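Forkdale Tenants Assoc. -- minutes, Wednesday, September 30, 2020

Started late, sound problems. Ourania Sotiropoulos chairing. Last minutes ok'd, one spelling fix.

Loan closet: moves to the Drevo building in November. Need shelf space and a sign out sheet. Chairs to be tagged before they go.

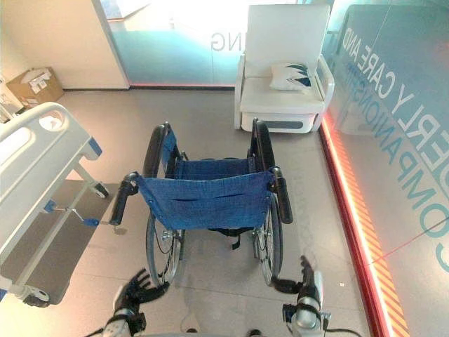
Wheelchair with blue back and seat, spoked rear wheels.

Parking: permits still not printed. Ourania to call Nornenby again -- no reply to last two emails. Lot stays first come first served untill then.

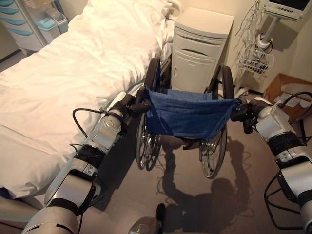
Visitor spots were brought up too, tabled. Laundry room lock sticking, Chu Hardware can fix it, waiting on quote.

Budget: $2000 left for repairs. Voted to hold it for the roof drain. 12 for, 3 against.

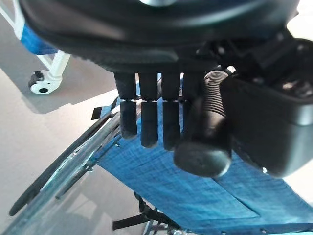 Blue fabric and metal frame, close up.

Next mtg in November, date tba. Bring parking complaints in writting.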